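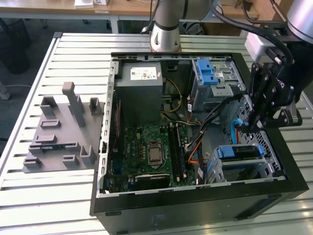
PC disassembly bench, drive bay side. Our whole spring project lives on this table!

Hello from the robotics lab, friends. A lot of you asked what my student team has been up to since January, so get comfortable, I am going to post a few of these in a row and I have never been good at keeping things short.

The project is called Farkalano (Naledi Jacobs came up with the name in the first week and would not tell us what it meant, and by the time we thought to push her on it we were all too used to it to care). The goal is easy to say: take a desktop computer apart with a robot arm and put it back together again, starting with the parts a repair shop would swap most often.

We picked the hard drive as our first part. I figured it would be the friendly one. It has a nice blue plastic caddy, it slides in and out along rails, and a ten-year-old can do it after being shown once. So naturally it has eaten most of our semester, and I have loved nearly every minute of it.

Think about what your own hand does when you pull a drive. You squeeze, you wiggle a little, you feel it let go, and you change your mind about the angle halfway through. Bohdan Ivanyshyn spent an entire afternoon just pulling one out by hand with his eyes closed and telling Kristýna Kollár what his fingers were doing while she typed. Those notes are still the most useful document we have.

Then there is the matter of where you put a thing once you have it. We went through two designs for the holding plate. The first had slots that matched the parts exactly, which looked beautiful on the screen and was awful on the table. If the arm came in even a tiny bit crooked the part would catch on the lip and stay there looking sorry for itself. 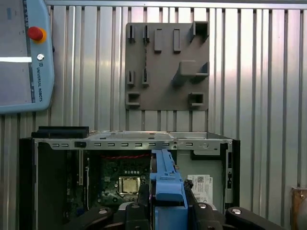
So the second design has more forgiving openings, and Kristýna gave them a slight taper at the top so the part gets guided down as it goes. She printed it over a long weekend and slept in the lounge for one night of it, which I did not ask her to do and have asked her not to do again. It fits so much better, though. I told her it belongs in her portfolio and I meant it.

The next big lesson was about moving slowly. Gaspard Rolland wrote our first motion program and he is a quick person in all things, so the arm was quick too. We had a good talk about it as a group. Now we come in at a gentle speed for the last little stretch, stop, check the force reading, and only then close the gripper. It makes for a dull show and I recommend it to every team starting out.

A few people have asked about grading, because parents read these too (hello, parents). Nobody's grade depends on whether the robot gets the part in on demo day. It depends on the lab notebook, on how you handle the thing going wrong, and on whether another student could pick up your code and run it. Gaspard's comments in the code are now so thorough that I read them for pleasure.

We log every attempt, good or bad, and the team set itself a target of 500 before the demo. As of 7 Apr 2022 we are at 710! I brought donuts. The log has a column for what happened and a column for what we think happened, and keeping those apart has been harder for my students than any of the programming - and it was hard for me too, when I was their age. 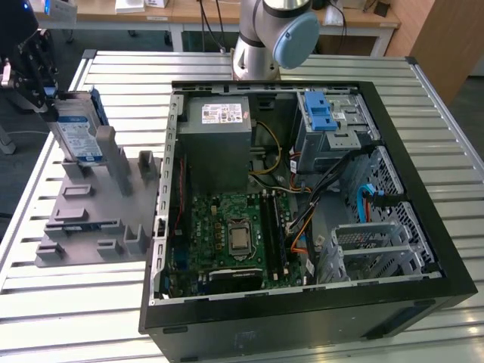
Let me tell you about storage slots, since that is where our arguments have been this past week. Naledi wanted every part laid down flat and Bohdan wanted them standing up, and it went back and forth on the whiteboard for days with a great deal of arrow drawing. Standing won. With the hard disk upright in the top slot of the plate like that, caddy still clipped to its side, the gripper can come down on it from above and doesn't need to scoop under anything. Naledi was a very good sport and then found a better grip height than the one Bohdan had picked, so they are even.

What comes next is memory, and I am already nervous. A RAM stick is thin, it wants a firm and even push, and the latches have opinions of their own. Kristýna has been sketching a new set of fingertips and Gaspard has promised me he will start slow this time.

We will be sharing a demo day table with Eduard Gajdoš and his class from Prestthorpe, who are building a sorting line and are every bit as proud of it as we are of ours. Please go see them as well. Eduard loaned us two spare power cords in a bad moment and I still have one of them in my desk drawer, so Eduard, if you are reading this, it is coming back to you.

If any of you teach and would like a copy of our log sheet, send me a message and I'll pass it along. It's a plain spreadsheet with an ugly color scheme the students chose themselves, and I have been outvoted on changing it.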